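Evening, after the second visit

Second dose of the study vaccine at the Ginside clinic, left arm, upper deltoid. Same arm as last time, at the protocol's request. Kenji Lyons gave the injection and Shazia Sial countersigned the lot sticker. Neither of them knows which group I am in, and the syringe barrel is wrapped in opaque tape so that I can't compare fill color either.

My subject number is 254. It was read back to me at check-in, at the blood draw and again before the needle. Four tubes were drawn ahead of the dose. They are testing for neutralizing antibody and, in a subset, T-cell response. I asked if I was in the subset. Shazia said the number of tubes would tell me. The subset gets six.

Observation period was 60 minutes, up from 30 in the first version of the protocol. The amendment came through in May and we all had to sign the new consent form, eleven pages, with the changes in bold. The main change concerns fainting. One participant at another site stood up too early and hit a chair. The rest of the bold text was about storage of samples and who may request them.

Readings during the wait: temperature normal on all three checks, pulse slightly high on the first and settled by the second. Injection site slightly red, with no swelling I could measure with the plastic ruler they hand out. The ruler is marked in millimeters and has a cutout for tracing the edge of any redness with a pen. I traced it anyway so that tomorrow's reading has a baseline.

Femi Chukwu was in the next chair. He had a fever for one night after dose one and assumes he got the real thing. I told him a fever on its own is weak evidence, as the comparison shot is a licensed flu vaccine and that can cause one too. He was not persuaded. I had a sore arm for two days and nothing else, which fits either group.

Diary entries go into the Lostora app every evening for seven days. It rejects anything typed after midnight, so I have set an alarm for nine. Fields are temperature, pain at site, headache, fatigue, muscle ache, nausea, and any medicine taken, with dose and time. Pain is scored zero to four. I find two hard to separate from one. Their wording is "interferes with activity" — I have decided this means whether I switch hands to lift the kettle. 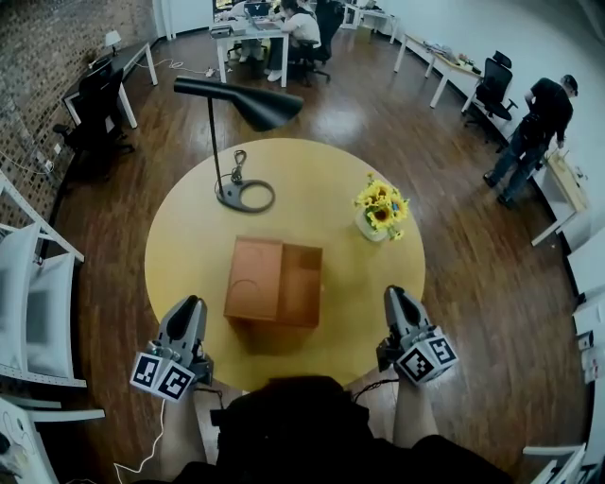 Tonight's values: pain one, fatigue one, all else zero. No tablets taken. Acetaminophen is allowed but only for symptoms, never ahead of them, and it has to be logged even at a single dose.

Next blood draw is day 28, then six months. Nneka Okoro called to move the day 28 slot to the early morning. No fasting needed. Travel is paid at a flat 50 per visit and the first payment has cleared.

Still to do: ask if the antibody results are released to us at unblinding or only on request. The form says "may be made available," and Kenji did not know.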